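A célula de Tasedthorpe

Em março deram-me as chaves da célula 4, em Tasedthorpe, e um caderno onde o técnico anterior não tinha escrito quase nada. O braço era um Wasero, já com 1,262 horas no contador. Apagar um quadro branco era tudo o que ele devia saber fazer.

Comecei pela câmara do punho. Fechei a porta, levei o braço até à margem do quadro e fiquei a olhar para o monitor - cinzento, uma linha de metal, mais cinzento.
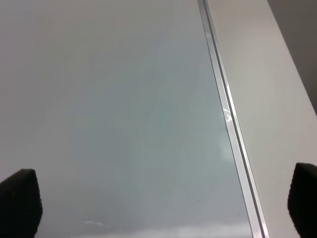 O perfil metálico visto do punho, com os dois dedos em baixo.

O manual da Baluyot pede que se procure uma linha reta e que se confie nela. Eu confiei. Ajustei o foco, apertei os parafusos do suporte e escrevi no caderno a primeira frase que era minha: «O metal brilha, mas a linha é boa.»

Depois reparei nos pontos. Eram pequenos e escuros, perto do metal, e eu não sabia se estavam no quadro ou na lente. Limpei a lente com o pano seco, três vezes, como me ensinaram em Janddale, e voltei a sentar-me diante do monitor. 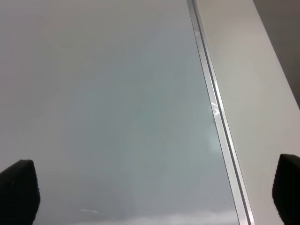 A segunda noite

Fiquei depois da hora. O corredor tinha as luzes apagadas e só a célula estava clara. Mudei a altura de aproximação em 3 milímetros, guardei, e passei para a câmara fixa, que mostra o quadro inteiro.

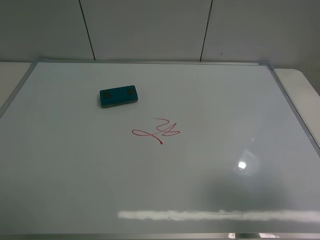 Pensei na minha mãe, que limpava salas de aula na nossa terra e deixava sempre uma palavra no canto, para o dia seguinte ter alguma coisa. Pus a velocidade a metade. A mão ficou sobre o botão verde mais tempo do que era preciso, e então carreguei.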